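Help Desk > Packing & Presentation > Folding
Ticket 832
Status: Solved (was: Waiting on floor)
Product: Kassa long sleeve crew, olive
Opened by: Hamdia Alemayehu
Assigned: Mesfin Woldemariam
14 comments · 2 people following

Subject: long sleeves won't stay inside the fold, packs too wide for the Vengate mailer

Hi, need help w/ this before the Cadora order goes out. 900 pcs, all long sleeve, all folded flat and bagged. Short sleeve version was no trouble, same fold card, went straight through. Long sleeve is a mess.

What happens:
- fold per card, looks ok
- slide in mailer, catches on one side
- pull it out, a cuff has crept past the side fold
- refold, same thing or the other cuff

Also the hang tag. Card says "tag inside, string flat." Half of mine end up with the tag poking out the front edge. Cadora sent back a whole carton in the spring for that so I'd like to not do it again.

Tried so far: smaller fold (too thick, mailer wont close flat), bigger fold (too wide), pressing harder (no). Tried sleeves straight down the sides instead of crossed and that leaves a ridge each side.

Sleeves are crossed over the chest before I do anything else. Photo attached, pls tell me what's wrong with it.

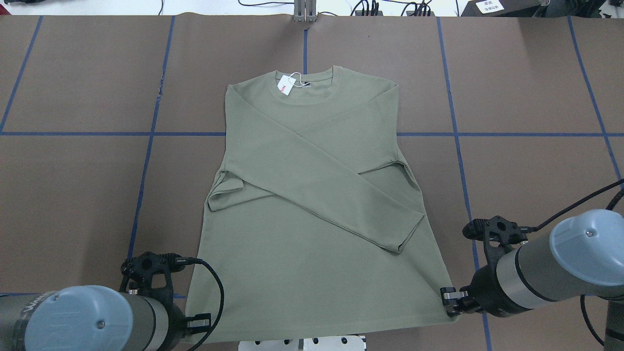

Hamdia Alemayehu

Olive crew, face up, sleeves crossed, before the body gets folded. Forgot to say I'm doing them FACE UP. Card drawing doesn't say either way, or if it does I can't see it. Mine is a photocopy of a photocopy.

The shirt gets wider toward the hem, too. So when I bring the sides in off the shoulder line the bottom never matches the top. Is that me or the shirt?

--

Mesfin Woldemariam
Staff

Got it. Quick look, three things from your photo.

1. Left side, the cuff section that's turned back on itself. See how it sticks out a bit past the side seam. That's your catch. Sleeve is longer than the body is wide on the diagonal so there's always leftover, and you've turned the leftover outward. Turn it back toward the middle so the end stays a good 2 inches inside the seam. The other sleeve is fine, cuff stops near the seam.

2. Face up is the wrong way for this one. Card is drawn from the back. Shirt should be face DOWN, sleeves crossed over the back, sides in, bottom up. Then flip. Front comes out clean and no X showing through. You can see the creases where your two sleeves overlap, that's going to print through on the chest once it's sat in a carton for a week.

3. Tag. It's lying on the chest by the collar with the string looping up. If you fold from there it travels. Tuck it in the neck first, string and all, THEN turn the shirt over.

The body flare is the shirt. Not you. Kassa changed the cut, there's a note on it somewhere. Ignore the shoulder line and fold to the tape. Your table's already taped off so pick one line and line the fold up on it every time.

Can you do a few that way and tell me the width? Mailer wants 12 in max.

--

Hamdia Alemayehu

ok face down. Did not know that. Will try after lunch

--

Hamdia Alemayehu

Did a handful. Better. Width is under 12 on the ones where I remember the cuff. Where I forget the cuff it's over. So cuff is the thing.

Tag still coming out though. Not every one. I tuck it in the neck like you said and it's fine till the last fold and then there it is.

--

Abenezer Hadgu

jumping in, had this on the Cludance hoodies. Which way is your last fold going? If you bring the hem up to the collar the air pushes anything loose toward the open edge. Bring the COLLAR half down over the hem half and the neck ends up where you can see it. Then flip.

Also might not be the hang tag you're seeing. Shirts usually have a care label in the side seam, low down, white. That pokes out on ours all the time and everybody thinks it's the hang tag

--

Hamdia Alemayehu

Oh

going to check

--

Hamdia Alemayehu

Could be either. Some of them it's for sure the hang tag bc of the red lettering. Others only a little bit of white showing and I didn't unfold to look. Adding a pic of one folded on the table so you can see how much.
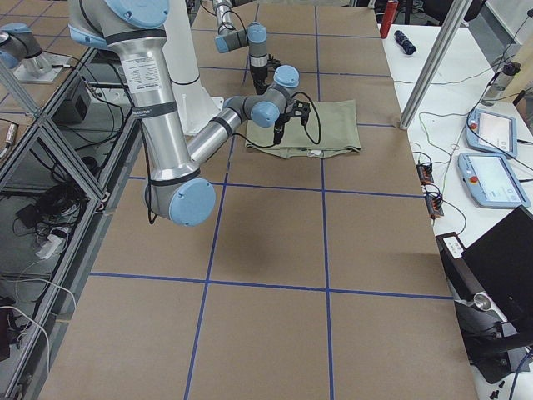 Attachment 2: folded bundle, small white tag at lower front edge

Edges are a bit rumpled too, I know. Not worried about that yet, want the tag sorted first. Does Cadora reject for that much showing?

--

Mesfin Woldemariam
Staff

Yes they would. Their sheet says nothing visible at the front edge, doesn't say how much nothing is.

Can't tell from that one which tag either, too small. Unfold it and see, and reply here, bc the fix is different:

Hang tag: wasn't tucked deep enough. Push it down the neck till the string has no loop left. Check before the flip.

Care label: lay it flat toward the center when you bring that side in. Thumb on it, fold over thumb, slide out. One extra second per shirt.

Rumpled edges = fold done in the air. Keep the shirt on the paper the whole time, bring the side over, run a flat hand from collar to hem, once. Dont go back and forth, it shifts the layer under.

--

Hamdia Alemayehu

Unfolded a few from the same pile. Two were care label. One hang tag. So it's both, great

--

Hawi Mamo

Can I ask for this to be written on the card. I'm on the evening packing and I've been doing face up as well. Whoever had the table before me left one crossed and I just copied it

--

Mesfin Woldemariam
Staff

Yes. Draft for the new card, shout if anything's off:

KASSA LONG SLEEVE, FLAT FOLD
1. Hang tag down inside neck. String too, no loop.
2. Shirt face down. Collar away from you.
3. Smooth once, collar to hem.
4. Cross sleeves over the back. Turn any extra cuff back to the MIDDLE. Nothing past the side seam.
5. Find care label. Lay flat toward center.
6. Sides in, fold to the tape line. Shirt is wider at the hem, fold the extra in with it.
7. Collar half down over hem half.
8. Flip. Look at all four edges for white.
9. Over 12 in wide? Check cuffs first.

--

Abenezer Hadgu

6, say which side first. We do the side with the label last so its on top and doesn't move. Otherwise good.

--

Mesfin Woldemariam
Staff

Added. "Plain side first, label side second."

--

Abrehet Tesfamariam

Reading this late, I handle the Cadora account. Please don't refold what's already bagged if it measures ok and there's no tag showing. They check the front edge and the width, they don't open the bags to see which way the sleeves went. Anything with white showing does need redoing. When can I tell them it ships?

--

Hamdia Alemayehu

Bagged ones I'll hold up and check the edge, pull the bad ones. Rest of the order on the new fold. End of shift tomorrow if the mailers dont run short, we're low on the Vengate ones in that size. Can someone look at that, seperate ticket?

--

Mesfin Woldemariam
Staff

Mailers: opened one for you, Hawi's copied. New card is printing, old ones go in the bin pls, all of them, including the photocopy.

Marking this solved. Reply here if it starts catching again and it reopens.

--

Hamdia Alemayehu

Thx. Did a full carton on the new fold, no catches. One care label, fixed it.

Was this thread helpful? 6 found this helpful
Tags: folding, long sleeve, hang tag, care label, mailer width
© Cludance Help Desk · Contact support · Back to top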